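Lurkis two-arm kit: progress report to the Fonseca fund
2025-08-12
Prepared by Abílio Gouveia
Shares 9 | Comments 2

The grant pays for us to review the Lurkis kit as a ready-made package for small packing rooms. Kidar supplies the software and the training days. We have used 137 of the hours set aside for bench work, and the first task is handling lidded boxes.
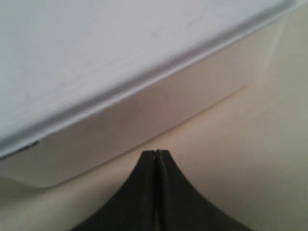

Approach to the box has taken most of our time this quarter. The kit lets the operator set a stopping point for each arm, and we now keep a short list of these for each size of box. With the fingers closed and brought in low, the wrist camera still gives the operator the rim and the side wall together, so the height can be judged from one view. The manual covers this in half a page - we have asked Kidar for more.

Both arms run from the same controller. Setting up a shared working area took two days in January and had to be repeated after a software update. The steps are now written down and a new operator can follow them in 90 minutes.

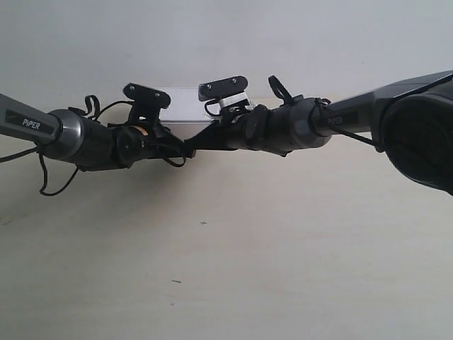 Left and right arms at the bench, grippers close together in front of the white box.

Support has been fair. Calls are answered the same day, but spare fingers are slow to arrive and the price list has changed once. We have kept to the budget by holding back the second training day.

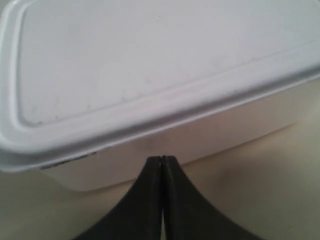
Orest Palamarchuk asked that the final review give the cost of spares over a full year, as the purchase price alone would not help a small firm decide. He would also like the training judged separately from the hardware. Both points have been added to the plan.

Corners are the next item. The operators prefer to line up on a corner when only part of the lid is in view, and we will compare this with working from the long side.
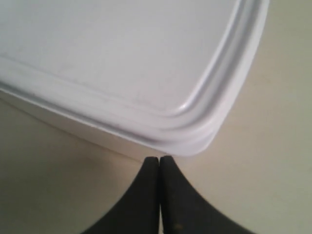
Work still to do
- Finish the corner trials and write them up.
- Repeat the set-up at Studport with operators new to the kit.
- Agree a delivery time for spare fingers with Kidar.
- Send the draft review to the fund for comment.

Comments 2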